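The Great Earbud Muddle

I have been meaning to write about the earbuds for weeks, and now that December is here and everyone is digging out their chargers before traveling, it seems like the right time (and I have a cup of tea, so settle in).

Our house has collected far too many white earbud cases. My cousin Najwa left one on our couch, the kids have theirs, and I bought a spare on a trip to Tamley when I was sure mine was gone for good. It was in my coat, of course. For months they lived in the kitchen drawer with the batteries and the tape, and every morning somebody would grab one, run for the bus and find it empty or full of somebody else's earbuds – not a nice surprise before breakfast!

So now we have the yellow bin. 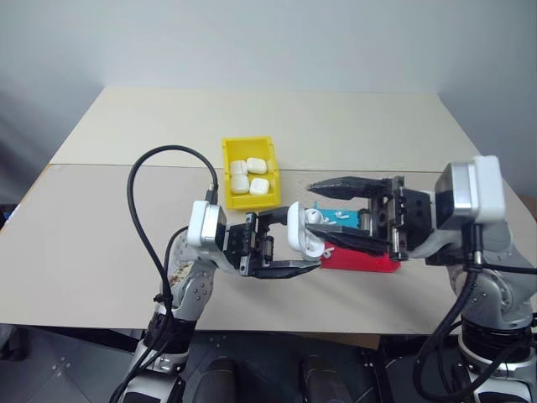

Four cases in the bin and one open, with an earbud sitting inside.

I love that little bin. It's bright enough to spot from across the room, and the sides are low, so you can reach right in. Imad wanted something with a lid, but I know this family, and a lid would be lost by the weekend.

My one rule is that you open the case before you put it back and check that both earbuds are home. Next I'd like to put a dab of nail polish on each one so we can tell them apart – I have 2 colors so far, and Dalva has promised me her old bottle of green.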